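Wummont gripper kit, trial notes
19 Mar 2025, bench 2
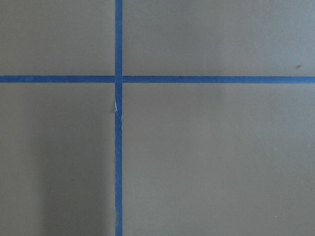
Do we need the paid calibration visit to get the kit running?
We can manage without it for bench work. The setup pages in the Wummont manual cover the same steps, and the visit mostly saves a day of reading. Larnton sells the visit separately from the kit, so it can be added later.

Kit is on loan from Larnton until the end of the trial. In the box: gripper, wrist camera, bracket, two cables, a bag of screws, printed quick start. Bracket fit our arm with the adapter plate left over from the Nowicki gripper. The supplied screws are too long for that plate. Used our own from the M4 drawer, put the originals back in the bag. Please leave them there, they have to go back.

Software is Virnora, the version on the stick. Installed on the old bench PC first and it complained about the graphics driver. Moved to the newer one and it went on without trouble. License is for one machine, so it stays there for now.

Blue tape cross on the board is the reference mark for the camera. Two strips, laid by hand. The horizontal one runs slightly low toward the right, and the vertical one has a ragged left edge farther down. There is also a small pale fleck on that edge just under the crossing, looks like lifted tape or a bit of paper fiber. Fine for finding the crossing. I would not use the tape edges to measure angle. If we want angle out of this we should print a proper target and glue it down.

Light is soft and mostly even, with a shadow toward the lower left of the view. Virnora has an exposure lock under the camera tab. Turn it on before a run, otherwise the picture brightens and dims as the arm moves and the crossing gets picked up late.

Plan for the return test:
Start at 300 mm above the board, come down to 200 mm, stop, find the crossing, log the offset, go back up. 24 cycles with the gripper empty, then the same again with the test block. Speed at 40 percent for all of it. Log goes in the shared folder under wummont, one file per run, same column order as we used for Nowicki so the sheets can be compared.

Things I don't like so far. The cable leaves the camera on the side where our wrist joint turns, so it needs a loop and a tie. The quick start shows a different bracket from the one we got. Virnora asks for the tool offset in two places and they don't update each other. I changed one and spent most of an hour looking for the error.

Things I do like. Finger pads swap with one screw. The camera focus ring has a lock. The log files are plain text.

To ask Larnton:
- price of spare finger pads, and whether they come in pairs
- right-angle connector for the camera cable
- whether the license can move to another PC
- if the October price list still holds

Nowicki gripper is on the shelf over the vise with its own cable. Don't borrow the adapter plate, it's on the arm.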